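Treltine fan showcase pass review: seven hours of trailers, one working chat box

Trernwood sold me a digital ticket to its annual showcase in May, and I would like to report that I watched all of it. The stream ran for seven hours on a Sunday, starting at a time best described as before breakfast, and it was hosted entirely inside Treltine, the studio's own viewing app. You could not watch it anywhere else. I checked.

Treltine is free to install and then immediately less free. The basic tier gets you the main stage in a resolution I remember from college. The paid pass adds the side panels, a second camera angle, a replay window of 31 days and a digital badge that sits next to your name in chat. I bought the pass. The badge is a small green leaf. Mine looked the same as everybody else's, except for one person called Lâm, who had two leaves and would not say how.

Setup was quick on my laptop and painful on the TV. The TV app wants a code, the code goes to your email, and by the time you have typed it in with a remote control it has expired. I got in on the fourth try, in time to miss the opening montage.

Once it's running, the video is good. Picture quality held up through the big reveals, including the long Drevo trailer, which has a lot of fog in it and would have turned to soup on most streams. Sound was clean. Switching between stages takes a couple of seconds and puts you back where you were - a small thing, but the bigger services still can't manage it.

Chat is another matter. Messages top out at 645 characters, which is generous, and people used every one of them. There is a slow mode. I never saw it do anything slowly.

The side panels are where the pass earns its money. Zulkifli Pelupessy, who directed the first two Drevo movies and seems to be pleasantly tired of both, spent most of an hour on how they storyboarded the train chase. He had notes. He ignored them. It was the best thing all day and it had 3,000 viewers, while the main stage was showing a lunch box. 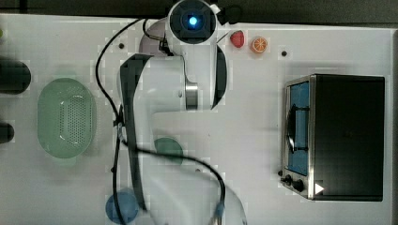 White robotic arm with a blue indicator light, seen from overhead.

Replays went up the same evening, cut into chapters with sensible names. Search only works on panel titles, so if you want a particular guest you'd better remember which panel they were in. Downloads aren't offered at any price.

Would I pay again? For the panels and the replays, yes. I'd skip the live day, sleep in, and watch the Drevo trailer over lunch like a normal person.

Good: steady video, fast stage switching, proper panels
Bad: TV login, chat, the leaf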